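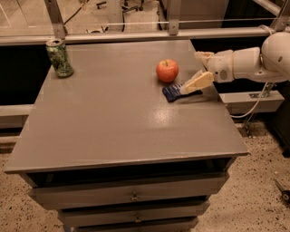
The Riditz Applied Automation Center has returned its tabletop handling cell to service after a maintenance period that began in February. The work covered the arm's gripper, the cabling along the base of the cell and the reference position of the gray drawer cabinet at which the arm performs its tasks. Checks following the work were carried out with ordinary grocery items, among them a green beverage can, a red apple and a dark blue snack packet, placed on top of the cabinet within the arm's working area. The same kinds of items will be used for routine checks from now on.

The cell was installed by Kemex, which also holds the service contract. Under that contract the arm is inspected after every 4000 hours of operation. The most recent inspection found wear in the finger pads and a small amount of play in the wrist. Both pads were replaced, and the wrist was adjusted and retested by a Kemex technician on site.

Francine Bouchard, who is responsible for equipment at the center, said the inspection had also given staff a chance to correct a problem they had been working around for several months. The cabinet had moved slightly from its original place, and the arm was reaching the drawer knobs at a poor angle.

"We had been making small changes in the software to make up for it," Bouchard said. "It was better to put the cabinet back where it belonged and start again from a clean reference."

The cabinet's position is now marked on the floor and will be verified at the start of each working day. If it is off by more than 2 millimeters, the operator is to reset it before the arm is powered on. The procedure takes around ten minutes and is recorded in the cell's log, which is kept at the operator station.

Following the adjustment, staff ran 134 pick-and-place cycles at reduced speed. Three were stopped by the operator. In each case a soft packet had folded under a finger and was not held securely. The closing force for packets has been lowered as a result, and the setting for rigid containers remains as it was. A second series, run with the new setting, was completed without a stop.

Shufen Dai, who supervises daily operation of the cell, has issued a revised cleaning schedule. Finger pads are to be wiped with a dry cloth at the end of each shift, and the tabletop is to be cleaned with the approved solution only. Cable ties and connectors are to be looked over once a week – the previous schedule called for a monthly check.

The cell is limited to 40 percent of its rated speed until the next inspection. Groups from the Fraser and Irkel programs that had reserved time during the maintenance period have been offered new dates. Requests for additional time should be sent to the equipment office, together with a list of the objects to be handled.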